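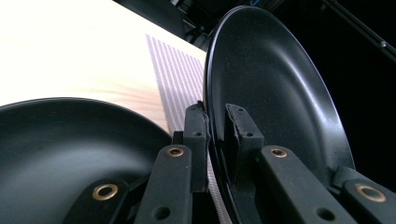
2 min read

Teaching a gripper to stand a plate on its edge: project report
Cristian Zapata, Skincombe workshop stream

My proposal promised a learning system that could load a dish rack. My supervisor wrote "which part of it?" in the margin, so the project became one plate, one striped mat and a hand-held gripper with me on the end of it.

Collecting the examples

Each example is a recording of me doing the job by hand with the gripper. The camera rides on the tool, so the model learns from the same view it will have later. I pick up a black plate by the rim, one pad inside and one outside, bring it upright and hold it there. A second black plate stays flat on the table as the distraction. Black plates, black fingers and a dark room behind was a colour scheme chosen by whoever stocked the cupboard.

I recorded 74 examples over two afternoons and kept 42. The rest went for ordinary reasons: I started late, I stopped early, or I let go and said something the microphone did not need to learn. I labelled the keepers in Flavel, our lab's annotation tool, whose undo button is mostly decorative.

What I'd change

The light was the main trouble. The tabletop is pale wood and one corner of it washes out nearly to white, while anything behind the table sinks into shadow. Glossy plates add their own reflections, and an early model, nicknamed Polska, seemed keener on the bright curve inside the plate than on the rim. I moved the lamp before recording the last 12 keepers and should have moved it before the first.

I also grip the same way every time. I didn't know this about myself. Watching the recordings back, my wrist comes in from one side like it's catching a bus, and the model has inherited the habit. For the next round, in May, I'd like a second person on the tool and at least one plate in a colour other than black – the cupboard at Arboleda is said to have blue.

Recordings and labels are on the shared drive, in the folder called final_2.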